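undow-petitions

Petitions and complaints filed against members of public boards, Undow district. 2,895 records, one per row, CSV, UTF-8. Text typed up from the public register at Flundura.

Fields: id, board, filed_month, allegation, status, outcome. 33 boards in all. allegation is free text, as filed, typos kept. outcome is blank if the case is still open.

Known problems
- 4 boards were merged mid-way, old names kept in board
- filed_month missing on anything from before the register moved
- 6 records are duplicates with diferent ids, will fix in next version
- "withdrawn" and "dismissed" got mixed up by the Mikuš office, dont trust the split

An allegation is only an allegation. Please don't publish rows as findings.

Names of petitioners removed. Names of board members too, use the board field.

Load with any CSV reader, comma separated, quotes doubled. Next update August, Nanora boards get added then. Corrections: open an issue, give the id.

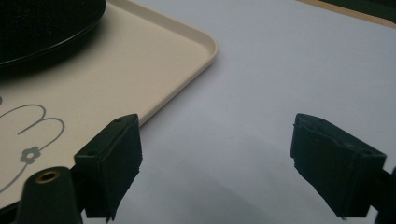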